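Keeping household papers on the computer in order

In our house every bill, warranty and school letter is now a file. When I started in May, there were 664 of them in one folder, and most had names like "scan". These are the habits that helped me.

Put the year first in the file name, then the month, then the firm. The computer will sort them by itself.

Make few folders. I have 8, and my sister Mireille Leclerc, who made 41, cannot find her own boiler manual. 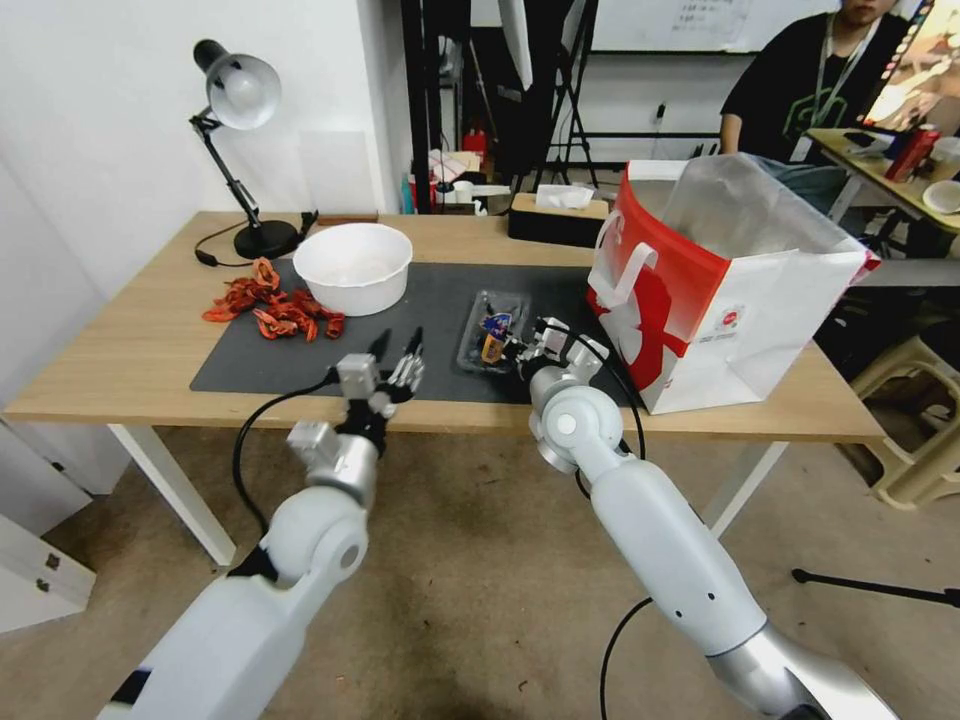
Should I keep the paper after I have scanned it?
Keep the paper for anything with a signature or a stamp, and for warranties until they end. The rest can go to the shredder.

Scan in black and white if the page is only text. The file is much smaller and it is also easier to read on a phone. For recipes and children's drawings I use colour.

Rename the file at once, while the paper is still in your hand. In the evening you will not remember which Kirkberg invoice it was.

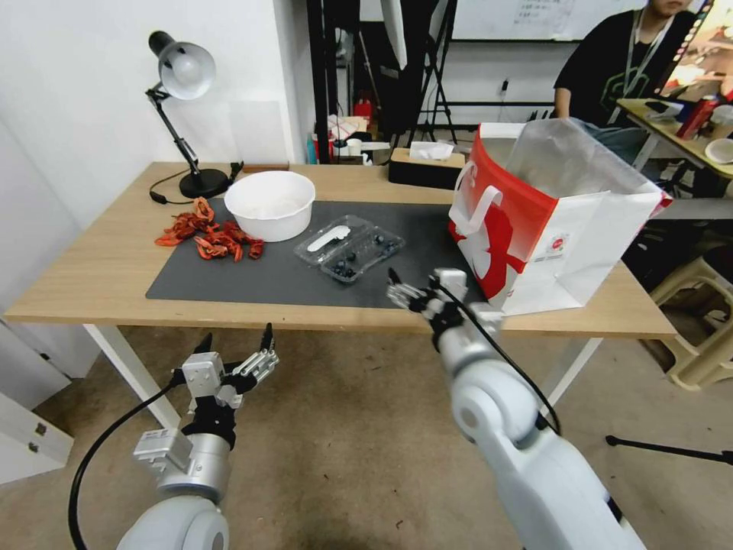
Copy the whole folder to a second disk each month, and keep this disk in another room. Then open two or three files from the copy, to see that they can be read.

Azucena Ventura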